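Sealing marble: worth it or not?

zhuoran_d
Moved in back in February and the counters are marble.

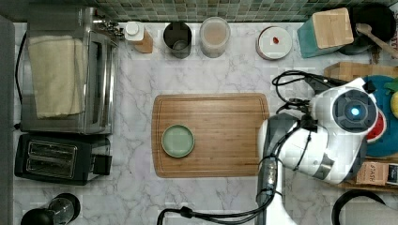
The seller swore they'd been sealed, but lemon juice left a dull spot by the sink in 15 minutes. Do I reseal or just live with it?

mancuso_kitchens
Reseal! A bottle is cheap, and a pro quoted me 700 for the same job lol.

pelenine
Disagree. Sealer helps with stains, but lemon etches the stone itself. You'd need to polish that out.

mancuso_kitchens
ok fair, but I'd still seal it. Red wine is no joke

zhuoran_d
Ugh. So polish first, then seal?

pelenine
Yep, in that order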